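Keeping Bear: why grown-ups hold on to their soft toys
Project report by Marisol Quintanilla, Mornstead College, submitted 7/8/23

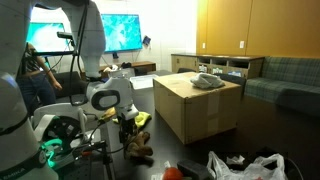
Fig. 1. Brown soft toy on a table.

Introduction

My grandmother had a rabbit called Mister Flannel who lived in the airing cupboard. He had lost his stuffing at the neck, so his head flopped over to one side and you had to hold him under the chin if you wanted to look him in the face, and he had been washed so often that he'd gone the colour of porridge. When she moved to her flat she gave away the piano, most of the books and a very good set of saucepans, and she kept Mister Flannel. I was fourteen and thought this was funny. I think it is a lot more interesting now, and that is really where this project comes from.

The question I set myself was a simple one (or I thought so in April, when I wrote the proposal). Why do adults keep the soft toys they had as children, and where do they keep them? My tutor, Mrs Najjar, suggested I add the second part, as she felt that people might find it hard to tell me why but would all be able to tell me where. She was quite right, and the "where" answers ended up being the half of the project I enjoyed most.

I should say at the start that I am not studying psychology and I haven't tried to prove anything about the mind. I did read about comfort objects, and I have put what I learnt in the next section, but this is a local history and community studies project and what I wanted was to hear people talk about their own things.

What I read first

The idea that comes up again and again is that of the transitional object. It means a thing, often a blanket or a soft toy, that a small child gets attached to at the age when they are beginning to manage without a parent right beside them. The toy stands in for some of that comfort. It smells right and feels right, and it can be carried about. Several of the books make the point that the child must be the one who picks it, which will not surprise any aunt who has bought a beautiful, expensive elephant and watched it be ignored in favour of a bit of old towel.

Most of what I found was about children. There was much less about what happens later on, and what there was tended to suggest that the toy slowly stops mattering and gets put aside. Nothing I read explained Mister Flannel very well, and I was quite pleased about that as it left me something to do.

I also spent two afternoons at the Flestance Museum of Childhood, which is above the library and smells strongly of floor polish. The catalogue lists 2118 objects, and the card index goes back to when it was all typed by hand. The soft toys are easy to find because whoever typed the cards was so firm about them: "Bear, poor condition." "Bear, very poor condition." "Dog or lamb." I love that last one. What the cards hardly ever record is the toy's name, even when the name of the person who gave it is there in full with their address. I asked about this at the desk and was told that names weren't thought to be useful information at the time. After doing my interviews I think the name may be the most useful information there is.

How I did it

I wrote a one-page questionnaire and had 115 copies printed. They were left at the library, at the college reception, in the waiting room at the Kastine Road surgery and in the tea room at the garden centre where I work on weekends. There was a box for returning them in each place. I got 43 back, which I was told is a very respectable number, though one of these had only a shopping list on it.

The questionnaire asked whether the person still had a soft toy from childhood, what it was, what it was called, where it lived now and whether they would be willing to talk to me. I left a big empty space at the bottom headed "Anything else you would like to say", and if anyone reading this is planning a project of their own I would tell them to make that space bigger still. People wrote up the margins and over the back. One lady stapled on a second sheet.

I then had longer chats with a handful of people who had ticked the box. I took notes by hand and read them back at the end so that people could change anything they weren't happy with. I have left out all names of people, although I did ask if I could use the names of the toys, and everyone said yes, some of them very warmly.

There are some problems with doing it this way, and Mrs Najjar asked me to be frank about them. A person who threw all their toys out at twelve and never looked back isn't very likely to fill in a form about it over their scone. My answers lean heavily towards keepers. They also lean towards people who have time to sit in waiting rooms and tea rooms, so I heard from plenty of retired people and not many busy parents.

Where they live

Bedrooms came up most, as you would expect, but "in the bedroom" covers a great many arrangements. Some toys sit on the bed in full view. Some are on top of the wardrobe, which several people apologised for, as though it was a bit unkind. There was a whole group who live in the bedside drawer and come out, as one man put it, "when required". He didn't say what the requirements were and I didn't like to ask.

After bedrooms came lofts, and the loft people were much more uneasy than I had expected. Nearly all of them told me without being asked that the toy was wrapped up well, or was in a proper box, or that they had left the lid open a little. A retired bus driver told me he'd put his panda in the loft when his daughter was born and had gone up and fetched him down again the same week because of the cold. He laughed when he told me but he had still done it.

Then there were the odd ones. A monkey lives in the glovebox of a car and has been through three cars. A hedgehog is kept in a filing cabinet under H. A knitted duck travels in the suitcase on every holiday and is never taken out of it, "he just likes to come".

Why they are kept

I sorted the reasons as best I could, though lots of people gave more than one and a few gave none at all, only a drawing.

The most common reason had to do with somebody else. The toy had been made by a mother, or won by a father at a fair, or had belonged to a brother first. I had gone in thinking of these as childhood things, and for a lot of people they are family things and the childhood part is nearly by the way. One woman had kept a bear she said she'd never much cared for. Her grandad had sewn the ear back on with fishing line, and you can still see the stitches, and that was the part she was keeping.

The next was what I ended up calling loyalty. These people talked about the toy as if it had put in years of service. "He's done his bit." "She came into hospital with me, I can't very well put her in a bag now." I found these the most touching to listen to, and they were often from people who told me first that they weren't sentimental.

A smaller number said the toy was still a comfort, plainly and in the present. Almost all of these were written on the form and not said out loud, and I did wonder if I would have heard more of it had I left out the box for a name at the top. I would change that if I did this again.

And a few said they had simply never got round to getting rid of it, which is fair enough, and probably true of most things in most houses.

Mending

I hadn't planned a section on mending but so many people brought it up that it needs one. Opinion was divided. Some were proud of repairs and listed them for me, new eyes and new paws and a fresh growler. Others were strongly against it and felt that a bear with new stuffing was a different bear. One gentleman had his dog cleaned as a surprise by his wife and said it was months before it smelt of anything again. They are still married, he wanted me to put that in.

What I would do next

I would like to ask younger people, and people who grew up in other countries and had to choose what fitted in the luggage. Two of my forms touched on this and I wished I had known to ask more. I would also like to go back to the museum with a list of questions for anyone who gives them a toy in future, beginning with what it was called.

Thank you to Mrs Najjar, to the library and the surgery for putting up with my boxes, and to everybody who wrote up the margins. Mister Flannel is at my mum's now, in the airing cupboard, on the second shelf with the pillowcases.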